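In Defense of the Small Tray

My father kept his workshop screws in coffee cans, and when he needed one he would tip the whole can out on the bench and stir. I loved him dearly, and I have spent most of my adult life trying not to work that way (with mixed success, as my garage will tell you).

So I'd like to say a kind word for the tray. I mean the plain plastic sort with a low rim, bought by the stack and hardly thought of again. When I started at Mengal, fixing control panels for bakeries and car washes, our stockroom had one long steel cabinet with 300 little drawers, every drawer labeled, and we were terribly proud of it. People came to see it! And still, whenever a job was on the bench, the parts ended up in a heap beside somebody's elbow, contact blocks under the paperwork and a lamp holder on the floor.

A drawer is for things that are resting. A tray is for things you are in the middle of, and I think we muddle those two up at home just as badly as we do at work. You can see the bottom of it, you can carry it to the window where the light is good, and if the phone rings you can walk away and find your place again afterward. 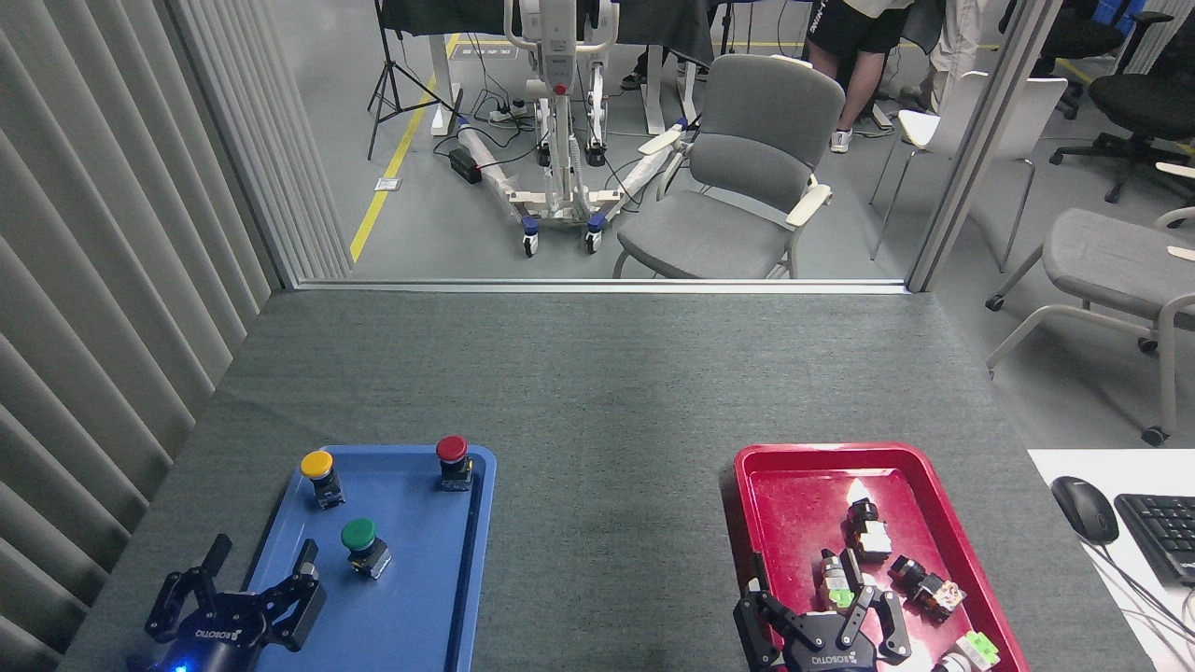

By the author, panel repairer and workshop columnist
29 May 2022

I'm fond of the blue tray here, with its yellow, red and green pushbuttons given room to breathe. The red one is more like my own bench on an ordinary afternoon, switch parts bunched together and one of them tipped on its side, and I don't think less of it for that. A jumble with a rim around it is a jumble you can deal with after lunch.

My one firm opinion is about size. Buy them small. We once ordered big ones from Bikell, thinking we'd save ourselves trouble, and within 3 weeks each had turned into a coffee can with a flat bottom. The small ones are still going around the shop, scratched and a bit warped, and I've taken 5 of them home for the garage.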